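Clumdale Bread Club — your questions answered

Do I need to have baked before?
Not at all! Plenty of our members had never touched yeast before their first session, and some of them now bake every Sunday. If you can stir and wait, you can make a loaf.

Where do you meet?
In the upstairs kitchen at Galow Hall, 244 Vidmar Road. The side door is the one you want, and the bell does work, but give it a good long push.

What should I bring?
An apron, a tea towel and a tub with a lid for taking dough home. Flour, salt and yeast are all there. If you have a favourite flour, bring it along — we love trying new ones, and the rye from Dendeck Mill went down a storm in January.

My loaf came out flat. What went wrong?
Most often it rose for too long. Give the dough a gentle poke: if the dent fills back slowly, get it in the oven. If it stays put, knock the dough back, shape it again and let it have a shorter second rise.
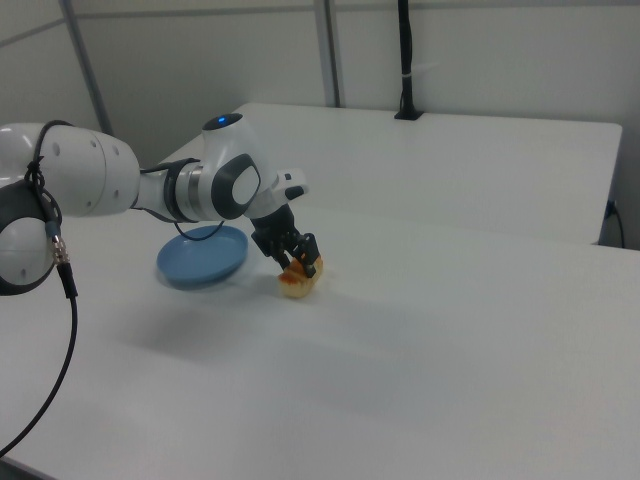

A cold kitchen can catch you out too. Dough that takes 2 hours in summer may want 4 in winter, so go by how it looks and forget the clock.

How do I keep bread fresh?
A paper bag inside a bread bin is lovely for crusty loaves. Keep it out of the fridge, where it goes stale faster. Sliced bread freezes brilliantly, and you can toast it straight from the freezer!

Can I bring my children?
Yes please, from age 4 upwards, as long as you stay with them. They're usually better at plaiting than we are.

What if I can't eat wheat?
We do bake without it now and then, but there is always wheat flour in the air, so please don't come if you have coeliac disease.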